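The Trouble With the Skip-the-Line Ticket
By Leszek Bielecka
12/7/20

I have bought the priority ticket four times in my life and I regret three of them. The fourth got me out of the rain, so I'll let it go.

With travel mostly on hold, I've had a lot of evenings to read the booking pages I used to click through in a hurry. Solldale, Tilleo, all of them. Read slowly, they are strange documents. Every walking tour is "small group." Every guide is "passionate." Every ticket lets you skip the line, and when everyone has skipped the line you have to wonder who is supposed to be standing in it.

Last May I was booked on a castle tour that never ran, and the refund took so long that I got to know the listing by heart. The basic ticket was 47 dollars. The priority version cost more and promised a "dedicated entrance." I had been to that castle before. It has one door. There was a rope down the middle of the hallway behind it, and people on both sides of the rope shuffled along at the same speed until they met at the same metal detector.

Small groups are the other thing. What is small? Tilleo's help page says a small group depends on the experience, and it leaves the matter there. I've been on a small-group tour where the guide needed a microphone and a flag on a stick. She was good at her job and I tipped her. But I heard maybe half of what she said about the cathedral, and the rest went to the people who were quicker around corners than I am.

Then come the reviews. One harbor cruise I looked at had 611 of them and nearly perfect marks. I read almost 200, which my wife considers a sign of something. A great many were written by people who had been asked on the boat, by the crew, to write one before they got off. I don't call that fraud. I just don't think a person still holding a free glass of wine is in a position to judge.

Friends in the business tell me I'm being unfair. The big sites brought customers to little operators who could never afford to advertise, and I believe that. I also believe those operators when they complain about the cut. Both can be true, and neither one helps me figure out whether a two-hour stroll is worth the money.

So what would I like? Print the group limit as a number, on the first screen. Say which line is being skipped and how long it usually is. If the "local tasting" is a cracker with cheese on it, say cracker. A company called Zeman did something close to this a few years ago on its food walks, and I booked two of them on the strength of it. They were fine. They were exactly what the page said, and I'd pay extra for that before I'd pay extra for a rope.

I expect that when the crowds return the adjectives will come back with them. I'll be reading the fine print on my phone outside the one door, with everybody else. 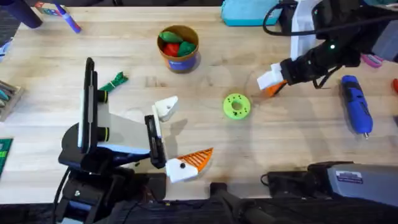
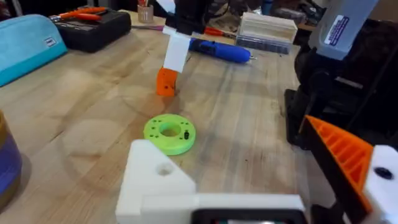 Robot grippers over a light wooden work surface.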